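ok so a few of you asked how the thing with my grandfather's stuff is going, and I've had too much coffee, so here comes a thread

short version: my grandfather kept notebooks for pretty much his whole adult life and they're all in my spare room now. I've been reading them at night instead of sleeping

they're not diaries! I want to be clear because my cousin got very excited and then very let down. there are no secrets. it's weather, train times, what he paid for onions, and who owed him a letter

he worked the ticket office at Lorkdale station before they shut the branch line, and you can tell. everything has a time next to it. "Rain, 6:40." "Rain stopped, 7:15." "Vukadinović came by re: ladder, 7:20." the ladder comes up A LOT

I still don't know whose ladder it was. both of them seem to think they lent it to the other one

first thing I did was post a page in the old handwriting group, and Clotilde Arnaud (if you're in there you know her, she can read anything) wrote back in under an hour with the whole page typed out. I'd been stuck on one word for two evenings. it was "gutter"

I'd read it as "Gertrude." I had built a whole theory about Gertrude

so since then I've been teaching myself his hand. his r and his v are the same letter as far as I can tell. he crosses his t's somewhere over the next word. his 7s are gorgeous though, I'm kind of jealous

anyway, the number. several people have asked about the number

on the inside cover of every single notebook he wrote 1616. no note, no label, just that, in the top corner, underlined. my mom has no idea. my uncle says it was a locker at work. my aunt says there weren't even close to that many lockers in Lorkdale, which, fair

Arash Ghorbani thinks it's a train number and he's gone off to look through old timetables for me, for fun, on his own time. I don't deserve the people I know

(Arash if you're reading this, please also eat dinner)

ok, practical stuff, because Nadine asked what I'm doing about storage and I said I'd write it up

I was going to put them all in plastic tubs. Nadine Haddadin used to work in a county archive and she made a noise on the phone when I said that. so: no tubs. cardboard boxes, the acid-free kind, lying flat, and not in the attic and not in the basement. closet in the middle of the house

also no rubber bands. some of his had rubber bands from way back and they'd melted into the covers. I got most of it off with a plastic scraper and a lot of patience. don't use the sticker remover stuff, I tried it on a blank page and it left a big greasy moon

and number them in PENCIL. soft pencil, back inside corner. I'd already started with a pen on the first 2 before she stopped me, so those two are just going to look like that forever

for typing them up I do one page a night with tea, no more. when I tried to do nine in one go I started making stuff up, like my eyes would just fill in what seemed likely. Gertrude was almost certainly a nine-page night

best line so far, from some March or other, he never puts the year: "Dursun's boy has the whistle again." that's the entire entry. no weather, even

and YES I wrote to Güven Dursun, who is very much a grown man with grandkids now, and he wrote back "it was a good whistle." so that's confirmed

my favorite thing is how he writes about my grandmother, which is barely, and always with a time. "L. home, 5:50." every day, for years. he never says he was waiting but he had to be looking at the clock, right? I got a bit weepy over that one and had to go do the dishes

next up is the box from Hellon, where they lived before my mom was born. those ones are in ink and it's faded to a kind of weak tea color, so I'll be bugging Clotilde again. more when I've got more, and if anybody has an opinion about the ladder my replies are open

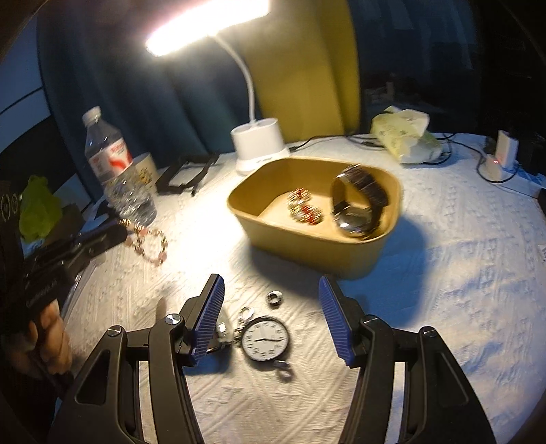
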